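The Case for the Small Open Bin
Reading time: 3 minutes

Storage for children's toys has long been treated as a question of volume. Households and early years settings acquire a chest, fill it, and acquire another when the lid no longer closes. A review of toy storage carried out by the Gandow Centre for Early Learning suggests that the size of the container deserves closer attention than it has usually received.

The review, led by Rohani Govindasamy, recorded the contents of the Centre's 3 playrooms before the autumn term. Staff listed 441 separate toys, of which 147 had not been taken out of their chests since the previous September. Many of these were in good condition and suited to the age of the children attending. They had simply sunk to the bottom.

The Centre has since replaced its deep chests with shallow plastic bins, each holding no more than 10 items. The bins have open tops and a handle slot at either end, so that an adult can lift one down from a shelf and set it on a table without difficulty. Contents are deliberately mixed. A typical selection might place a bath toy beside a soft animal and a plain wooden block, three objects that differ in weight, surface and the way they must be held.
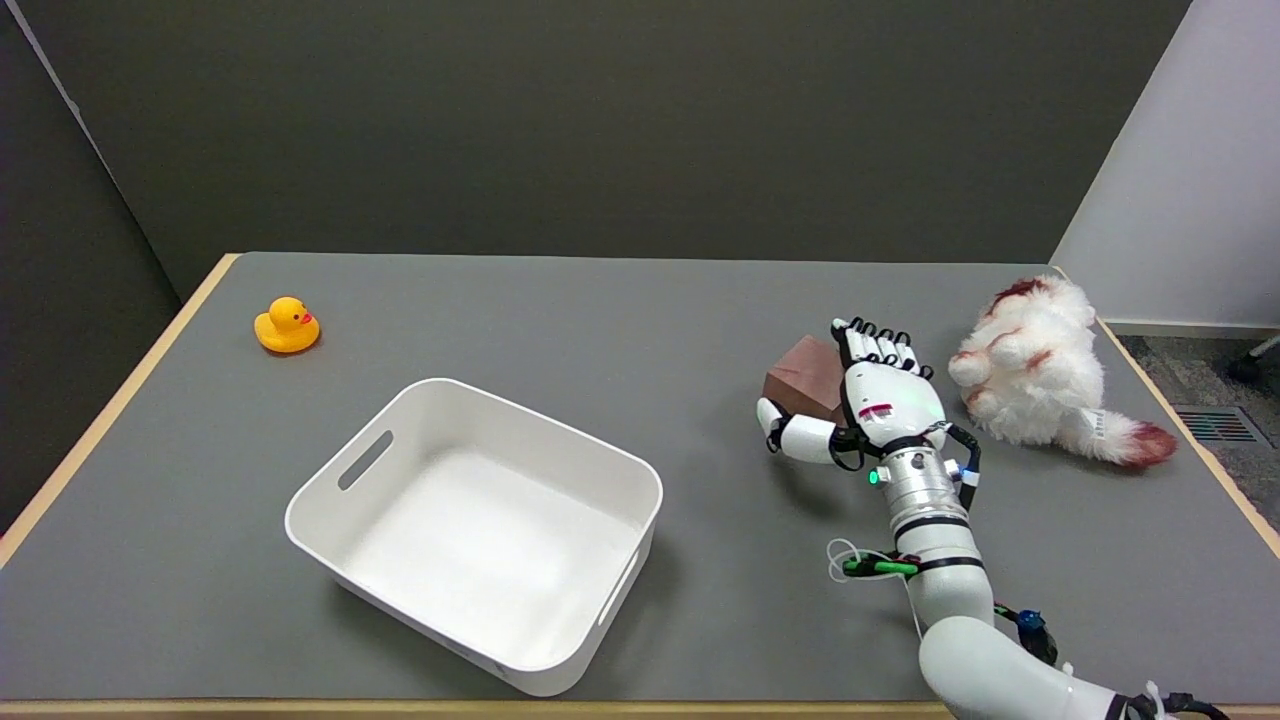 Should toys of different materials be kept in the same bin?
Mixed storage is suitable for everyday use, provided that each item is clean and fully dry before it is put away. Plush toys hold moisture for longer than rubber or wood and should be aired separately after washing. Unpainted blocks should be wiped with a damp cloth and never left to soak.

Hidayah Siregar, who oversees the Centre's afternoon sessions, reports that clearing away has become a more settled part of the day. Children are asked to return one object at a time, and the bin stays on the table until the last is in. "With the chest, everything was thrown from a distance," she notes. "A small bin asks the child to come close and put the thing down."

The arrangement has its costs. Shallow bins occupy more shelf space than a chest of equal capacity, and the Centre's Sekden room required new brackets along one wall before the change could be made. Staff must also rotate the selections, a task now carried out at four in the afternoon on the last working day of each month. Parents considering a similar system at home are advised to begin with a single bin and to keep the remaining toys in a cupboard – out of sight, though still within an adult's reach.

The Centre intends to repeat its inventory next September, when the same list of toys will be used.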